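Notebook > Kitchen > Recipe testing

We use cookies to remember your reading preferences. Accept | Manage

30 August 2023

Okay, catching up on the notebook before I forget what I did with the flatbread photos. I-seul Wang has been asking me for a week why the Hanano post still isn't up, and the short answer is that I can't get the bread to look the way it tastes.
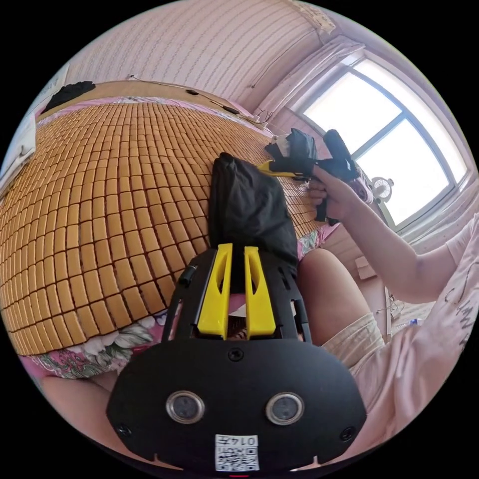
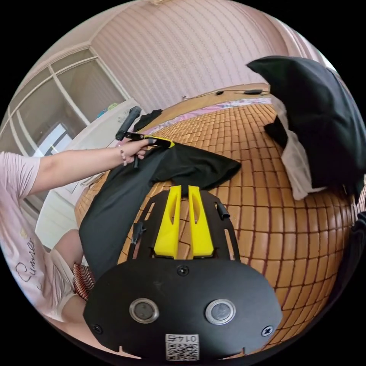 So, the dough first. I'm still on the Meinecke flour, and I've settled on 664 grams of it for the full batch, which is an annoying number to print in a recipe but it's the one that works with the amount of yogurt in a tub. I tried rounding it up and got a stiff dough that fought me the whole way. For the photos I want something under the bread with a bit of pattern but no shine, and I keep coming back to bamboo. Those small tan-orange tiles on the sleeping mat are exactly the color I mean - warm, and they'd make browned bread look browner. A table runner done the same way would be perfect, so I've put one on the shopping list.

Sabine Buschmann thinks I should forget props and fix my light. She's probably right! I shot batch 2 by the sink window and the shadows were lovely, but the whole thing came out blue and the herb butter looked like toothpaste. Moved the board over to the wall by the pantry, got rid of the blue, lost the shadows. I'm going to try the sink again with a sheet of baking parchment taped over the lower pane (taped properly this time, I-seul, it won't fall in the butter).

I sent the best three from June to Moldale, the photo gallery site, and they turned all of them down. The note said "composition" for two and "dull subject" for the third. Dull subject! It was a bowl of lentils, what did they want it to do? I sulked for an evening and then sent the same lentils to Hukach, who took them without a word, and that one picture brought in 1205 visits. The whole of the week before that was 200. I don't know what to make of it except that I'm going to stop cropping everything square just for Moldale, as it spoils the pictures for the blog.

Pan notes for whoever cooks this next: cast iron, dry, medium heat, lid on for the first side only. If the bubbles go black before the edges lift, turn it down and wait a minute before the next one. Don't brush with butter until it's off the heat. The leftover dough kept fine overnight in the fridge in an oiled bowl, and I liked the flavor better the second day, a bit sour.

Still to do: weigh the yogurt (I've been writing "one tub", Sabine has complained), reshoot the stack, and write the bit at the top about my grandmother's griddle. The scallion version can wait until the plain one is posted.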